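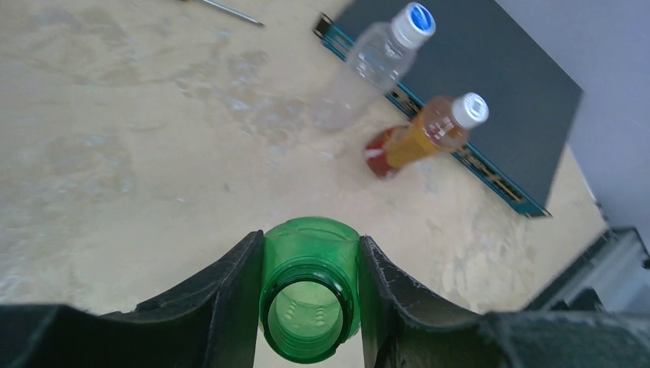
Does a loud exhaust help or hurt resale on a small coupe?

Posted by Warrick Ellery

I have a Trevaskis coupe, 44 thousand miles, stock except for a Zerkard cat-back exhaust the last owner put on. I want to sell it in February. My brother-in-law swears the exhaust adds value because "people pay for the sound." I have my doubts. The first two people who came to look at it both asked if I still had the original muffler. I don't. Should I hunt down a stock one, or leave it alone and knock something off the price?

Ziltby_owner

Leave it. Loud cars sell. I sold mine in 2 days and it was way louder than a Zerkard. The right buyer will come along, you just have to wait for him.

31flavorsofrust

Two days, and he has to wait for the right buyer. Pick one.

I've bought and sold small coupes for 14 years and I have yet to get a dime back on an exhaust. Buyers who like mods want to choose their own, and everyone else hears it start up and wonders how the car was driven. They're usually right to wonder. Dealers are worse – they'll call it "modified" and use that to beat down your trade-in number.

That said, don't rush out and pay full price for a factory muffler either. Check the salvage yards first. People take the stock parts off these cars when they're nearly new, so clean used ones are around. Get the hangers and the gasket too, and look at the flange for rust before you hand over money. Then sell the Zerkard separately. You may come out even, though I wouldn't bank on it.

If your state does emissions or noise checks, find out what they want before you list it. "It passed last year" is what every seller tells me.

Lomus_Dave

Agree with most of that, but I'd list it as it sits for a couple of weeks first. Put the exhaust in the first line of the ad so people don't drive over for nothing. And start it cold when they get there. When I show up and the engine is already warm, I figure the seller is hiding something, and I go home.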